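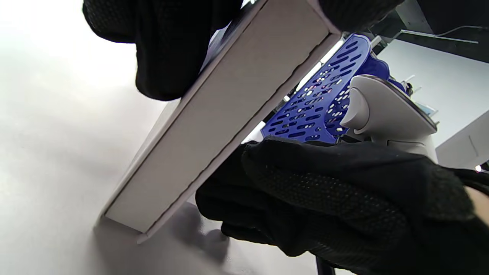

4.2 Evaluation of the Skokidness capture kit

The second kit under review is the Skokidness, which is sold by Esance as a complete package for recording two-hand demonstrations. The package contains a pair of knit gloves, a set of straps, two wrist modules with their cables, and the recording software. The motion controllers are not included and must be bought separately. We paid 395 dollars for one kit, without shipping. The same tabletop tasks were used as for the Laing kit in Section 4.1, so that the two products can be compared under similar conditions.

Six operators took part in the test. None of them had worn the kit before. Each operator first read the printed guide of the supplier and then put on the equipment without help from us. After this, the operator performed the box tasks on the white table: to lift a product box, to turn it, and to bring it near to an upright organizer. Every session was limited to 90 minutes, including the time for mounting and for calibration. We did not correct the operators when they held the box in a manner different from the guide, as we wanted to see how the kit behaves in ordinary use.

Mounting was the weakest point. The guide shows the order of the straps only in small drawings, and several operators closed the wrist strap before the cable was in its place. They had to open it again. The mean mounting time was some 15 minutes for the first session, and it became shorter in the later sessions. We consider this acceptable for a laboratory, but for a service company which changes operators many times in a day it would be a real cost.

The comfort of the gloves was judged well. The fabric allows the fingers to close over an edge, and the small raised dots gave enough friction with smooth cardboard. On the other hand, the mass of the controller is felt on the back of the hand, and operators with small hands reported that the controller moved a little when they turned the wrist quickly. Such movement is important for the data, because the software assumes a fixed distance between the controller and the palm. We recommend to repeat the calibration after each change of strap tension.

Figure 2. Box handling with the Skokidness kit. The right glove is closed over the upper end of the box, and a controller is fixed on the back of the hand. The blue organizer stands to the right of the box. 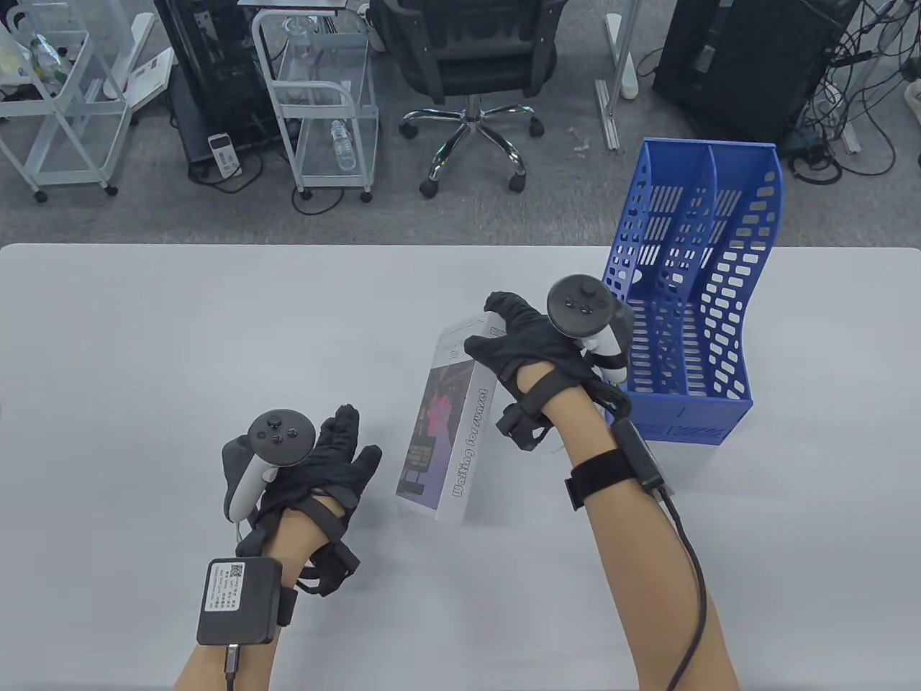

The cables need a separate remark. Both wrist modules are wired, and each cable is led back along the arm of the operator. For tasks in the middle of the table we had no difficulty with this arrangement. For tasks with a long reach, the operators tended to hold the elbow close to the body in order to protect the connector, and their motion was therefore less natural than without the kit. The Laing kit has a battery in the module and does not show this effect, although it is heavier and must be charged between sessions. We asked Esance if a wireless version is planned for the Skokidness, and received the reply that it is expected in July.

The software was stable in all sessions. Its export format could be read by the Rirnton toolbox after one change in the names of the joints, and this change is described in the appendix.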